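Handgeführte Parallelgreifer Pistus im Test: Textilien greifen ohne Arm

Von Radu Cozma
10. Februar 2019

Handgeführte Greifer gibt es inzwischen von mehreren Anbietern, die meisten sind für starre Teile ausgelegt. Der Pistus von Kernmont wird paarweise geliefert, ein Gerät je Hand, und soll nach Herstellerangabe auch weiche, formlabile Objekte sicher fassen. Wir haben ein Paar im Labor betrieben und mit dem älteren Zerouali verglichen, der bei uns seit Längerem im Einsatz ist. Bewertet wurden Handhabung, Griffverhalten an Textilien, Kabelführung und Software. Einen Langzeittest ersetzt das nicht.

Aufbau und Testobjekte

Gearbeitet wurde im Stehen an einem kleinen Holztisch mit abgerundeten Ecken. Als Testobjekte dienten graue, flauschige Fäustlinge, als Ablage eine rechteckige Kunststoffwanne mit grauem Rand. Die Standardaufgabe: Fäustling vom Tisch aufnehmen, drehen, in die Wanne legen. Varianten davon waren das Aufstellen auf der Tischplatte und das beidhändige Fassen. Fäustlinge sind für Parallelgreifer ein undankbares Objekt. Der Flor gibt nach, die Kontaktfläche ist schlecht definiert, und der Daumen verhakt sich gern zwischen den Fingern.

Pro Greifer und Bediener wurden 20 Durchgänge gefahren. Bedient haben Geum-ok Yang, Kimutai Mrema und der Verfasser.

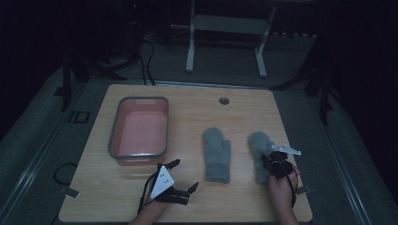 Mechanik

Die Finger laufen spielarm und schließen symmetrisch. Der Kraftverlauf am Abzug ist auf den ersten Millimetern etwas zu steil; wer vom Zerouali kommt, greift anfangs zu fest zu. Nach einer kurzen Eingewöhnung lässt sich die Schließkraft gut dosieren. Flach liegende Textilien nimmt der Pistus am zuverlässigsten auf, wenn die Finger leicht gekippt angesetzt werden. Senkrecht von oben schiebt er den Stoff öfter vor sich her, als er ihn fasst. Am Bündchen hält der Griff besser als in der Handfläche, weil dort mehrere Lagen übereinanderliegen.

Die Fingerauflagen sind geschraubt und mit einem Inbusschlüssel in wenigen Minuten gewechselt. Kernmont legt zwei Sätze bei, glatt und gerippt. Für Plüsch und Strick empfiehlt sich der gerippte Satz. Er zieht allerdings Fasern, die sich in den Rippen festsetzen und regelmäßig ausgebürstet werden müssen. Beim Zerouali sind die Auflagen geklebt, ein Wechsel bedeutet dort Ablösen, Reinigen, Aushärten.

Die Masse liegt vor dem Handgelenk. Bei einzelnen Griffen stört das kaum, bei längeren Serien macht es sich im Unterarm bemerkbar. Mrema hat nach jeder Serie eine Pause eingelegt, Yang kam ohne aus, hielt die Ellbogen aber deutlich näher am Körper.

Beidhändiger Betrieb

Interessant wird das Paar bei Aufgaben, die zwei Greifer gleichzeitig verlangen. Ein Fäustling, der aufrecht auf der Platte stehen soll, kippt beim Loslassen fast immer, wenn nur eine Seite geführt wird. Mit Druck von beiden Seiten bleibt er ausgerichtet und lässt sich in sich verdrehen oder nachformen.
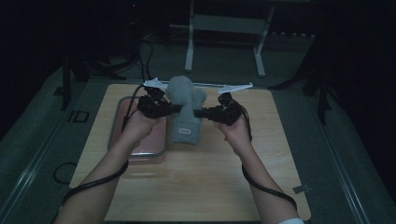 Der limitierende Faktor sind dabei die Aufbauten. Sobald die Backen dicht beieinander arbeiten, muss der Anstellwinkel der Handgelenke so gewählt werden, dass die oberen Teile nicht gegeneinander stoßen. Das geht, schränkt aber die nutzbaren Griffrichtungen ein. Ein um wenige Zentimeter zurückgesetzter Aufbau würde genügen. Der Zerouali baut flacher und ist in diesem Punkt im Vorteil.

Kabelführung

Beide Einheiten sind kabelgebunden. Der Abgang zeigt zum Handgelenk, das Kabel läuft am Unterarm entlang. Ohne Fixierung bilden sich Schlaufen, die an der Tischkante hängen bleiben. Klettbänder am Unterarm beheben das, gehören aber nicht zum Lieferumfang. Die Zugentlastung am Gehäuse ist solide ausgeführt. Beim Überkreuzen der Arme reicht die Kabellänge gerade noch aus, für einen größeren Arbeitsplatz sollte eine Verlängerung mitbestellt werden.

Software

Die Fingeröffnung wird mit 200 Hz ausgegeben. Aussetzer sind in unseren Läufen nicht aufgetreten. Nach jedem Neustart verlangt die Software eine Nullpunktfahrt beider Greifer; wird sie übersprungen, startet die Aufnahme trotzdem und liefert verschobene Werte ohne Warnung. Das ist ein Fehler und wurde dem Hersteller gemeldet. Yoon-hee Son vom Support hat eine Korrektur für Mai in Aussicht gestellt.

Bewertung

Griffverhalten an Textilien: gut
Dosierbarkeit: gut nach Eingewöhnung
Beidhändiger Betrieb: befriedigend
Kabelführung: ausreichend
Software: befriedigend, nach Korrektur voraussichtlich gut

Für Arbeiten mit Stoff und Strick ist der Pistus dem Zerouali vorzuziehen, vor allem wegen der wechselbaren Auflagen. Wer überwiegend kleine starre Teile auf engem Raum handhabt, kann beim Zerouali bleiben. Ein Vergleich mit dem Modell von Clondton steht noch aus, das Leihgerät ist bestellt.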